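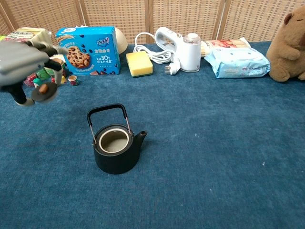 Photo: Rodel Barredo / Skustardale Tea Room

Questions we hear a lot

Do I need to book?
For one or two people, no, just come on in! For bigger groups we'd love a call the day before, so we can push a couple of tables together for you.

How much is a pot of tea?
Every pot is $10, whichever tea you choose, and we're always happy to top up the hot water while you sit and chat.

Can I bring my dog?
Please do, as long as he or she is on a leash and doesn't mind the cat (she was here first).

Where do I park?
The lot behind the Barkomholm library is free after 4 p.m., and the 63 bus stops right across the street.

Do you close in the summer?
Only for the first half of July, when we all go off to see family.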